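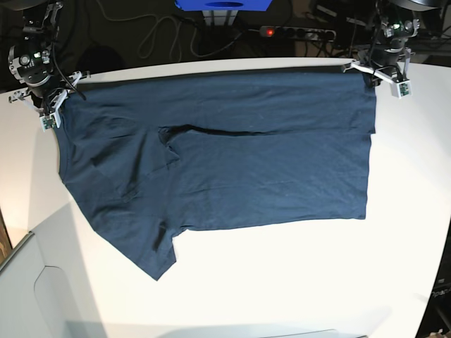 Trostmont 圆领短袖T恤 藏青色

品牌:Zuro
系列:Trostmont 基础款
货号尾号:14
面料:纯棉
版型:常规,男女同款
价格:2,200日元(含税)

商品说明

Trostmont 是 Zuro 的常年款,每季不换版型,只调整颜色。面料为中等厚度的纯棉平纹针织布,单穿不透,套在衬衫或薄外套里也不显臃肿。领口用罗纹收边,后领内侧加缝一条同色布带,多次洗涤后领圈不易变形。肩线略向前移,抬手时下摆不会跟着往上跑。

衣身两侧拼缝平整,贴身穿着时腰侧没有明显的摩擦感。袖口和下摆为双针车线,线色与布料一致。后领标签为热转印,没有布标。

藏青色采用匹染,不同批次之间可能有轻微色差。需要多件统一颜色的顾客,请在同一张订单内下单,仓库会从同一批次中配货。

尺码

共有5个尺码:XS、S、M、L、XL。所有尺码均已做过预缩处理,首次水洗后衣长仍可能略有缩短。介于两个尺码之间的,喜欢合身选小一码,喜欢宽松选大一码。习惯用烘干机的,一律建议选大一码。

测量方法:取一件平时穿着合适的T恤,平铺后量腋下到腋下的直线距离,再量后领中点到下摆的距离,与尺码表对照。尺码表为平铺尺寸,手工测量允许有2厘米以内的误差。

洗涤与保养

首次穿着前请单独水洗。深色棉布在最初几次洗涤中会有浮色,不要与浅色衣物同洗。
翻面后放入洗衣网,30度以下水温,中性洗涤剂。
不可漂白,不可长时间浸泡。
阴凉处平铺或挂杆晾干,避免阳光直射。
熨烫用中温,从反面熨。
存放时折叠即可,长期用细衣架悬挂会在肩部留下印痕。

颜色

藏青、炭灰、本白、苔绿。苔绿色8月到货后L码已售完,暂不补货。

配送与退换

现货由 Studport 仓库发出,工作日下单次日出库。一次购买2件以上免运费,不同颜色和尺码可以合并计算。

收到商品后14天内可以退换,吊牌须保留,未经洗涤。尺码不合适的,首次换货由本店承担运费,再次换货由顾客承担。因批次色差要求退货的,按普通退货处理。

搭配商品

Hauksdóttir 开襟针织衫,燕麦色
Hauksdóttir 直筒棉裤,深灰色
Zuro 短筒棉袜,两双装

本页价格及库存信息更新于2021年9月19日星期日。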